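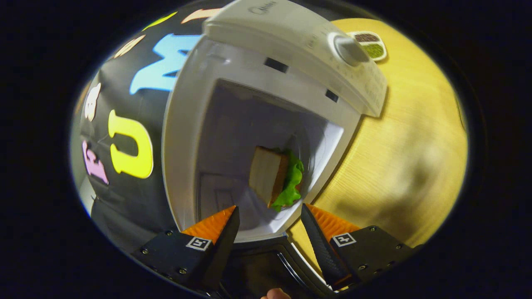

*Toy sandwich, toy microwave, gripper fingers at the opening.*

# How to test whether a machine can do your lunch yet

Short answer: sort of. Long answer follows, with a recipe. You can run this on any arm with a two-fingered gripper, and you should, before you let it near real mayonnaise.

## What you'll need

- A toy microwave with an open front
- A toy sandwich, preferably one with frilly lettuce
- A table you're not fond of
- 30 demonstrations done by hand, then 200 more once you've seen the results

## Steps

1. Put the sandwich in the oven, leaning a little. Perfectly flat is cheating.
2. Bring the fingers in level with the opening, with a gap wider than the bread.
3. Close until the soft pads touch, then stop. Bread has a crust and lettuce doesn't, so the two sides won't grip alike.
4. Back out straight. Turn only when you're clear of the lip.
5. Move the oven a hand's width, tilt it, and start again. Swap the tablecloth too – a model that has learned your tablecloth has learned your tablecloth.

## Scoring

We use the Ovstead sheet: one point for a sandwich on the plate, nothing for a sandwich on the floor, minus one if the oven goes with it. Our Zeramitz arm managed 56 per cent over 816 tries. My kids do worse, but they're cheaper to run and occasionally say sorry.

If yours stalls at the lip, lower the approach speed before you collect more data. The Tikkanen controller defaults are far too keen.

Knobs and doors are a separate page. Dishwashers, ask me in February.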